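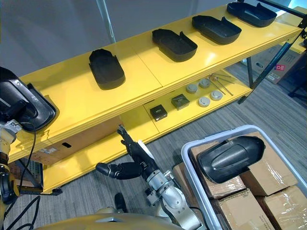 Cover Handling with a Two-Armed Robot
Project report, Hutwood Robotics Club
Chukwuemeka Tijani

Summary

The project asked whether a robot with two arms could learn to take molded plastic covers from a shelf and put them in a bin without dropping them or knocking over the neighboring parts. We recorded 766 teleoperated episodes, trained a policy on them, and tested it in 38 runs at the end of the term. The policy can pick up a cover and carry it to the bin most of the time. It is weaker at turning a cover over, and it still has trouble when the light changes. The code and the labeled episodes are on the club drive in the folder called Momby, which is also our name for the robot.

Background

Last year's group worked on square boxes only. Their report recommended a part with a less regular shape as the next step. A box has flat sides and can be grasped almost the same way each time. Our covers are shallow shells with raised walls and a notch at one end, so the grasp depends on which way the part is facing. They are also glossy on the outside, and the club's depth sensor does badly on glossy black plastic. For that reason I used color images only.

Setup

The work area is in the Basedow room, on the carpeted side. The shelf is a yellow two-tier unit. Covers go on the top tier, four at the start of a standard run, with the long axis of each one running across the shelf. The lower tier holds parts that the robot is supposed to leave alone: small boxes, round discs and loose rods. The bin goes to the robot's right and holds taped cardboard boxes, so the drop surface is uneven. I kept the boxes in because an empty bin made the release too easy and the first policy learned to let go from too high up.

The head camera gives the overall layout and the wrist camera takes over for the last part of the reach. Both streams are saved with the joint positions. Early on, the streams were out of step with each other, and I threw out those recordings. They aren't part of the total given above.

Recording the episodes

Each episode is one cover, from the start of the reach to the release. The operator wears the tracking gloves and watches both views on a monitor. We agreed on the following rules before recording:

Start with both hands below the level of the top shelf.
Grasp by the raised walls and keep the fingers off the notch.
If the cover slips, stop and mark the episode as failed. Don't fix it and carry on.
Return the arms to the start position before ending the recording.

The third rule caused some argument. It keeps the data clean, but it also means the policy has never seen anyone recover from a slip. I'd change it if I did the project again. Recovery episodes could be recorded as their own set and mixed in later.

The operators had different habits. Some brought the left hand in first and passed the cover across, and others did the whole move on the right side. I expected this to average out in training. The policy hesitated between the two approaches instead and would sometimes stop with both hands halfway up. Adding a label for which hand starts the move cleared up most of that.

Wrist camera checks

Before testing I wanted to know how the wrist view behaves near parts that aren't on the shelf. The Nwankwo team next to us works with larger yellow and black parts, including a tire and a curved fender, and their color scheme is close to ours. If our detector reported a cover there, it would probably make the same mistake on the shelf sooner or later.

Close up, the tire was too near for the lens and came out blurred. The gripper finger takes a large part of the left side of the view, so there is less usable area than the camera settings suggest. The fender was the useful case. It's a shallow dark piece with raised edges, and the detector called it a cover at nearly every angle I tried. It also put a weak box around the shadow of a hand where it fell across the glossy yellow panel.

I added fender views to the training set as negatives and masked out the area of the image that the finger always covers. After that the false detections on the fender mostly went away. The ones on shadows became less frequent but are still there when the sun comes directly through the window.
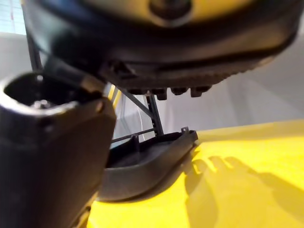
Test runs

The 38 runs were done with the blinds in whatever position they happened to be in, so the light wasn't controlled. I noted the result of each run and the reason for any failure.

Picking was the strongest stage. The near covers were easier than the far ones, where the arm is stretched out and the wrist has less room to turn. Carrying caused few problems once the speed limit was lowered. Release was reliable when there was a flat box under the hand, and less so over the gaps between boxes, where a cover could tip and slide against the bin wall.

Turning a cover over between the hands was the weak stage. It failed in 2 ways. Either the receiving hand closed early and pushed the cover away, or it closed on the domed side, where there is nothing to hold. I think both come from the same cause. The receiving hand blocks the head camera at the moment when the position matters most.

The lower shelf was left alone in the great majority of runs. When the robot did touch it, it was usually a knuckle against one of the loose rods.

Problems with the equipment

The cable bundle on the left arm caught on the shelf several times in the first weeks. I rerouted it in June and it hasn't caught since. The shelf also creeps on the carpet when it's bumped, so check it against the tape marks before every session.

Next steps

Record a recovery set.
Control the light, or record the same task at more times of day.
Try a second wrist camera for the handover.
Replace the rods on the lower shelf with something heavier if the aim is only to test avoidance.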